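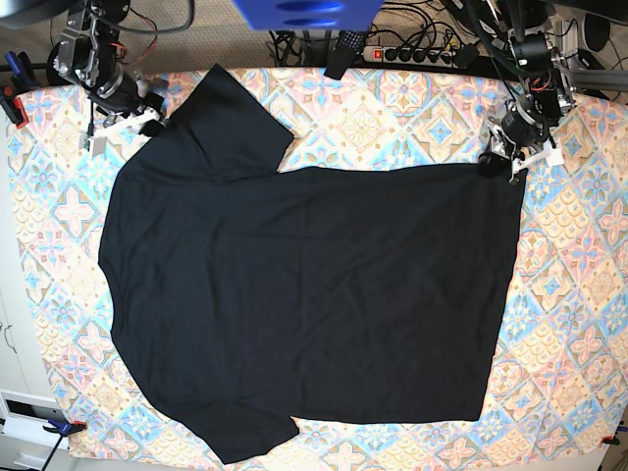

Home | Projects | Reports | Partners | Contact

Follden project: software progress report to Kivberg
Last updated: April

Dear colleagues,

This report covers the garment handling software since our previous one. It was prepared by Peadar Gilmartin for the Hilarstead group.

1. Perception

The keypoint model for shirts was trained again with 790 labeled images. It now finds the neckline, the hem corners and the sleeve ends also on dark cloth, where the old version often lost the hem. A folded sleeve is still the most difficult case. The model sometimes takes the fold line for the side of the body, and then the planner receives a wrong corner. We are adding a second check which compares the outline before and after each move.

2. Planning

The planner, Cabello, chooses one corner to grasp and keeps the other arm waiting close by. We ran 198 trials with T-shirts. In 74 of them the system needed at least one new attempt at the first grasp. This is more than we planned in the proposal. Most of these attempts came from a height error, so the fingers closed over the cloth and took nothing. The table height is now measured at each start, and the trials are being repeated.

3. Wrist view

The wrist camera is now used by the controller during the lift. From this view the software must decide if the cloth is between the fingers and in which direction it hangs. Patterned fabrics in the background gave us many false edges, and we had to lower the weight of color in the segmentation.
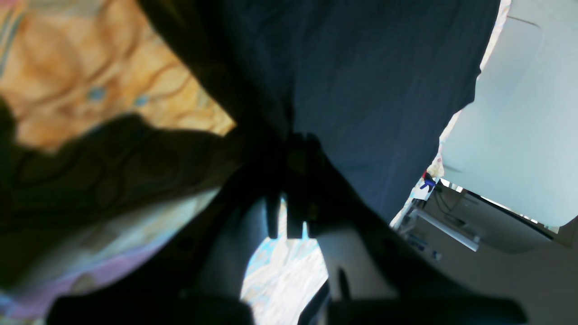
Wrist camera view: two gripper fingers at the navy fabric.

The grasp check takes 36 milliseconds, and this is fast enough for our control loop. Focus near the fingers remains poor, and we would like to discuss a different lens with you.

4. Next period

We will finish the repeated trials, connect the outline check to Cabello, and send the logging tool to Kivberg for review. The budget is as agreed, except the lens, for which we will send a separate request.

With kind regards,
Peadar Gilmartin

2 comments | 5 shares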